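Moving the house server off spinning disks

Posted 2022-12-21

The old file server has been running since we moved to Plusstead, and in October one of its two mirrored drives started logging reallocated sectors. The count went from 30 to 200 over a fortnight. I ordered replacements the same night and used the wait to rethink the layout.

Previous layout: one mirrored pool, everything in it, nightly copy to a USB drive in the hall cupboard. The weakness was the copy job. It used file timestamps to decide what had changed, and my photo software preserves timestamps when it rewrites metadata. I found 600 files on the backup that differed from the originals. Checksums would have caught this, at the cost of a longer run.

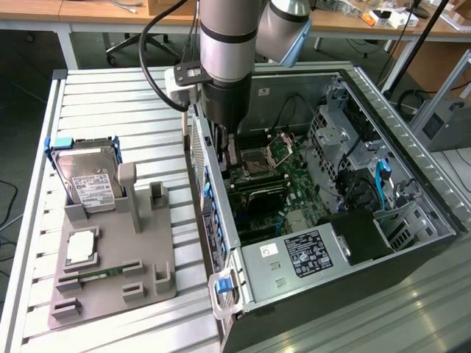
The new layout separates data by how often it changes. Documents and mail go on a small solid state mirror with hourly snapshots. Photos and scanned records stay on a larger pool, with a snapshot once a day and a full checksum pass on Sunday night. Anything I can download again gets no backup at all.

Copying the photos took longer than it should have. I had left the network port negotiating at 100 megabits, a fault I eventually traced to a kinked patch lead behind the desk. With a new lead the rest finished overnight.

Power draw matters too, as our tariff went up. I haven't got a proper before figure, so I won't claim a saving. The plug meter is on it now and I'll post numbers after a full billing period.

Waltraud Engelhardt asked under the last post whether I still keep an offsite copy. Yes: an encrypted drive at my brother's place in Rivard, swapped when we visit. I've changed the label format on those drives so the date of the last verify comes first.

Still to do: email alerts from the weekly checksum job, and a test restore of the mail archive onto the laptop.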